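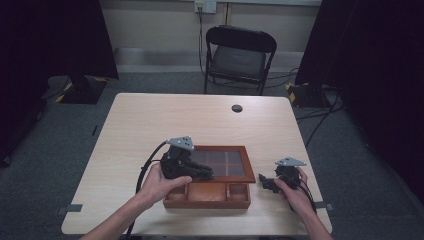
Stop Blaming the Hands

We lost 892 recordings in April. Not lost lost — they're on a disk in Widamstead — but nobody can train on them, so same thing. And the first thing anyone wrote in the thread was "operator error."

I want to argue with that phrase.

What happened, short version. The task was a box with a glass lid. Open, close, turn, repeat. A person does it with a hand-held gripper in each fist and the arm at Valtstead is supposed to learn from it. The left gripper had a fault where the jaw sensor stuck. Jaws open, log says closed. No alarm, no light, nothing. The software took every run and gave it a green check.

Then the arm did what it was taught. It let go of a lid when its own numbers said it was holding on. Glass on the floor, a tech standing closer than she should of been. She's fine. A small cut on the wrist.

Corina Toma had flagged it. She was the one wearing the left gripper most of that month and she wrote, in the shift notes, "left feels late." Three words. They sat there. Shift notes at Bostness go in a folder that no one is assigned to read, and I include myself in that.

So, operator error? The operator was the only part of the system that noticed.

Silviu Ardeleanu disagrees with me and he's no fool. His point is that people have to check the tool before every session, the checklist says so, and the checklist wasn't done on 5 of the shifts. True. I looked. But the check is "open and close the jaws and watch them." The jaws moved fine! It was the number behind them that was wrong. You could do that check 998 times and pass.

Every shop I've worked in does this. The machine gets a log, the log gets believed, the human gets a checklist. When the two disagree we go with the log, it has decimals in it. Tudose had the same kind of thing a while back with a wrist camera and they retrained the staff. The staff!

What I'd do. Compare the jaw number with the video, on every run, and throw out the ones that don't match. It's a day or two of work. Put the reading on a screen where the person holding the thing can see it. Give them a stop button that costs them nothing to press — right now a stopped run counts against there daily total, so guess how often it gets pressed.

And read the notes. Somebody's name next to that job, by the end of the week.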